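The Eller Lane swap shop has a new home, and I've already been twice

8 October 2024

If you've walked past the old carpet showroom on Eller Lane lately and wondered why there are bikes in the window, I can finally tell you. The swap shop has moved in! It opened its doors at the weekend after nearly a year of being squeezed into the back of the library, and I went along on the first morning with two bags of children's clothes and a fondue set I've been trying to lose since my wedding.

For anyone who hasn't been before, it works like this. You bring in things you don't want, you take home things you do, and no money changes hands. You don't have to bring something to take something either (I asked, because my neighbour has been too shy to go in with empty arms). The only limit is 11 items per household per visit, and that's new. At the library it was a bit of a free-for-all, and people who came after lunch were left with odd saucers and a lot of thrillers.

The first morning was busy. The queue went back past the chemist before they'd even unlocked, and the team told me afterwards that 306 people came through by closing time, which beats anything they managed at the old place. I believe it. I was stuck behind a pushchair in kitchenware for a good ten minutes and had a very nice chat about jam.

The space itself is so much better. The clothes have proper rails now, there's a corner for books with a couple of armchairs, and the toys are at the back where small people can't bolt straight out into the road. Household bits have their own long wall, and that's where I did most of my damage. Baskets, tubs, trays, lampshades, picture hooks, the lot. I came for a colander and forgot all about it.
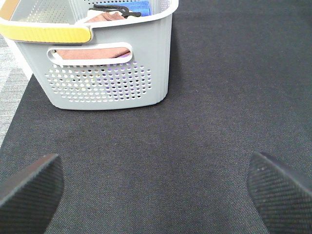

A light grey basket with a white rim and a yellow handle grip.

Storage is what everybody seems to want, by the way. I was told that baskets and boxes go faster than anything except school uniform, so if you've got a stack of them in the loft doing nothing, do bring them down. They need to be clean and in one piece. Cracked plastic has to go to the tip and the shop ends up paying for the trip, so please don't sneak it in at the bottom of a bag.

The move has been paid for mostly by local people. The fundraising page asked for enough to cover the deposit and a lick of paint, and 400 households chipped in over the summer. Zieliński the bakers gave the takings from a whole morning of poppy seed rolls (I ate several, for the cause), and Plaranero, the hardware place by the bridge, handed over the shelving when they refitted their stockroom. The rent is being kept low for the first year by Fiseder, the firm that owns the row. After that it goes up, and I did get the feeling that people behind the desk are a little nervous about it. There's a tin by the door if you've got change.

One thing I wasn't sure about was the parking. There are three spaces out front and they were full the whole time I was there, with one chap unloading a wardrobe on the double yellows and getting looks from the bus driver. The number 92 stops right opposite, so if you've only got a bag or two I'd go on that. Big furniture is by arrangement only. You fill in a slip at the desk, they ring you when there's floor space, and you bring it round to the side door. Beds and sofas need their fire labels still attached.

Electrical things are on hold for now. The person who used to test the plugs has moved away and they're looking for somebody qualified to take it on, even for a couple of hours a month. I had to carry my fondue set home again as it's the plug-in sort, and it is now back on top of the fridge looking smug. If you know a friendly electrician, send them in.
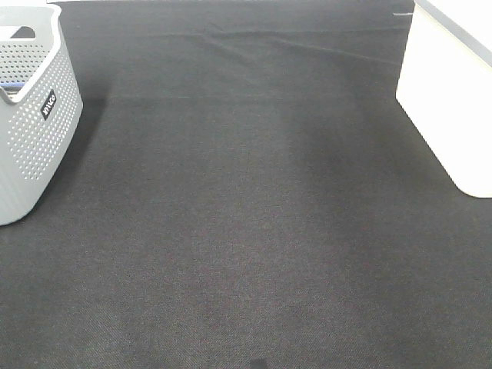
Can I drop things off when the shop is closed?

Please don't leave anything on the step, as it gets rained on and then can't be used. Donations are taken at the desk during opening hours, up to half an hour before closing.

Opening hours are ten till four, with a later evening planned once they have enough helpers to cover it. From November there'll also be a winter coat rail, and you can take a coat from it without it coming off your household limit. They're short of men's larges and anything for teenagers, so have a rummage in the hall cupboard.

I went back yesterday for the colander. They'd gone, all of them, but I did come home with a cake tin, two jigsaws and a really good pair of wellies in my size. The jigsaws have a sticker on saying all the pieces are there. I've started the lighthouse one and I'm not convinced, but I'll give it until the sky's done.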